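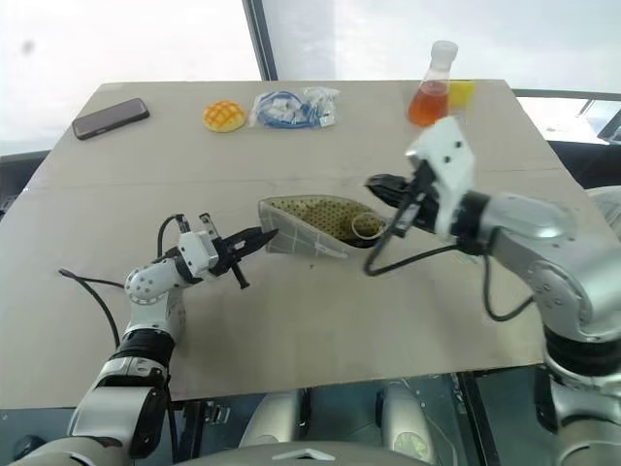 Phone, pineapple bun and a bag of odds and ends.

Leleo finishes third at Vendside, eats well

Those of you who watched on the simulcast will have seen more of Leleo than those of us who were there, because the fog came in off the river before the fourth race and from the rail we had a good view of the first hundred yards and the last. In between we had the track announcer, who was also guessing.

For the record, he was third of 12, beaten two lengths and a nose. The nose belonged to Wasier, who has now finished in front of us three times and is starting to feel like family. The winner was a gray gelding from out of state whose name I refuse to learn until he comes back and does it again.

Leleo carried 116 pounds, which was a nice light weight on paper and would have been nicer if he had not also been carrying most of the backstretch home on his chest. He broke from the outside, got shuffled back going into the first turn, and spent the next half mile behind a wall of horses with his mouth full of dirt. In the past this has been the point where he loses interest and begins to think about his stall. This time he kept at it. When they came out of the fog he was fifth and moving, and he passed two tired ones down the lane while a small group of adults near the sixteenth pole made noises I would not care to hear played back.

Shufen Lei was pleased, or what passes for pleased with her. She watched the replay twice in the barn office, ate half a sandwich, and said he had run like a horse who might want more ground. I asked if that meant a mile and a sixteenth next time. She said it meant he might want more ground. Anyone who has been in this partnership longer than a season will know that this counts as a long talk.

The blinkers stay on. There was a school of thought among the partners, expressed at some length by email, that he would settle better without them. Shufen tried him without them in a morning work in the middle of last month and he spent it looking at a flock of geese. The geese are gone for the winter but the argument has been settled all the same, and I would ask that the email thread be allowed to die. 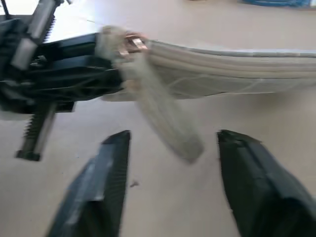 He came out of the race sound. He had the usual scrape on the near hind where he stands on himself, and he left nothing in the feed tub, including a mouthful of the tub. He walked the shedrow for a few days and went back to jogging after that. The vet went over him and found nothing to charge us for, then charged us for finding it. You will see this on the next statement under a heading I do not fully understand.

On the subject of statements. The purse for third went into the account and went back out again to the blacksmith, the hay man and the van company in more or less the order they called. We are a little better off than we were. I would not go booking anything. The partners who wrote asking about a distribution have my respect for their optimism, and a reply is on its way.

The plan, to the extent that one exists, is the Cowie in December. It is an allowance race at a mile and a sixteenth, it usually draws a manageable field, and the long stretch ought to suit a horse who only gets going once everyone else has had enough. Wasier is expected too. If it comes up wet, Shufen will look at him in the morning and decide then. She does not care for the idea of another mud bath, and neither does the groom, who was still picking Vendside out of his tail the next day.

If you want to come, let me know soon so I can ask for passes. The paddock takes a few of us at a time and the racing office likes names in advance. Please wear something you would not mind standing next to a horse in. Please also do not feed him peppermints before the race. I know who it was. He spent the whole post parade frisking the pony rider for more, and the outrider had words with me about it as though I had personally raised him.

Morning visits are still fine after the break, any time up to 10 a.m., as long as you call the barn first. He is in the same stall, on the end, by the wash rack. He will act as though he has never been fed. The bucket outside his door is for carrots, and the one beside it is for liniment, and they are now labeled.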